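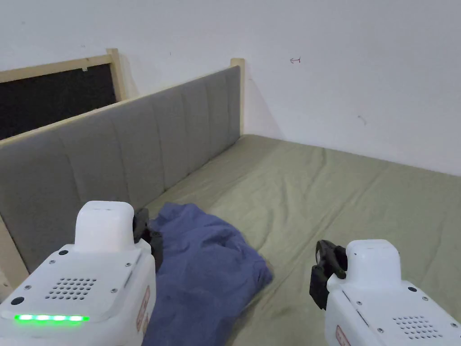

Blue cloth on the bed, one white gripper either side.

17th May
By Struan Ogilvie

How to deal with a rights issue letter (without ignoring it till it's too late)

So a company you own shares in has decided it wants more money, and it's asking you for it. I've had three of these over the years, and I made a proper mess of the first one (Nadance, I left the envelope in a drawer and missed the deadline completely), so I thought I'd write down how I work through them now. My latest is from Plirnwood and I'll use my own numbers all the way through, because I find this stuff impossible to follow with letters instead of numbers.

Step 1: Find the four numbers you need

The document they send is huge. You can come back to the rest later, but first dig out the ratio, the new share price, the closing date and how many shares you hold on the record date. Mine were one new share for every four held, at 58p each, closing in June, and I had 2,413 shares. Then look up the market price from just before the shares went "ex-rights". That was 78p.

Watch the closing date! If you hold your shares through a broker, theirs will be earlier than the company's, sometimes by several days. I use Tinport and they put it in the message centre, which I never look at. Go and look at it.

Step 2: Work out what you're being offered

Divide your shares by four (or whatever your ratio is) and round down. 2,413 divided by four is 603 and a bit, so I can buy 603 new shares. At 58p each that's £349.74 if I take the lot.

Step 3: Work out where the price ought to settle

It's tempting to think you're getting a 20p discount on every share. You aren't, sadly, as the new cheap shares drag down the value of the old ones. What you want is the theoretical ex-rights price, which sounds dreadful and is just an average:

Four old shares at 78p = 312p
One new share at 58p = 58p
Five shares altogether = 370p
Divide by five = 74p

So if nothing else happened in the world, each share would be worth 74p afterwards. Things do happen in the world, obviously, so treat it as a guide. The right to buy one share for 58p is then worth 74p minus 58p, so 16p. Those rights are called "nil-paid rights" and they usually trade on the market for a couple of weeks, just like shares do.

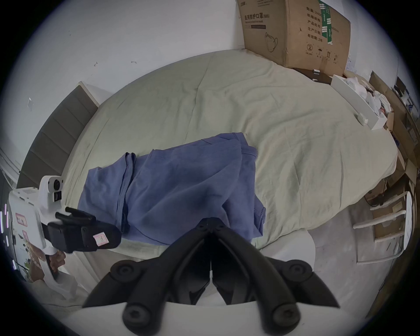 On the duvet, creases and all.

Step 4: Pick one of the four options

Take them all up. I pay £349.74 and end up with 3,016 shares. You keep the same slice of the company as before. Only do this if you'd be happy putting fresh money in anyway.

Sell the rights. 603 rights at 16p comes to £96.48, less whatever your broker charges (do check, a flat dealing fee can eat a good chunk of a small amount like this). You keep your old shares but own a smaller slice.

Sell some and use the cash to buy the rest. This has the lovely name of "tail swallowing". Multiply your rights by the new share price and divide by the ex-rights price: 603 times 58, divided by 74, is 472.6. So I'd sell 473 rights for £75.68 and use it to take up the other 130, costing £75.40. No new money goes in, before fees.

Do nothing. In a rights issue the company will normally try to sell your unused rights and send you anything it gets above the 58p. That might be a decent cheque or nothing at all. An "open offer" looks very similar on paper but usually pays you nothing if you sit it out, so check which one you've got.

Step 5: Read why they want the money

I do this after the sums, but before deciding. Look for the section called something like "Use of proceeds". Buying a business or building something is one kind of story, and paying off a bank that's getting twitchy is quite another. Plirnwood's is mostly debt, with a bit for a new warehouse, and I spent a whole evening grumbling about it.

Step 6: Send the instruction and keep a note

With Tinport it's under "Corporate actions", then "Respond". The cash has to be sitting in the account already, so move it a few days ahead. Save the confirmation. If you hold outside an ISA you'll want the date, the number of shares and the price you paid when you come to work out any capital gains.

I went for the tail swallowing in the end. I still quite like the company but I didn't fancy putting another £349.74 towards its overdraft. Your sums will be different, and if it's a large amount of money for you, pay for some proper advice first.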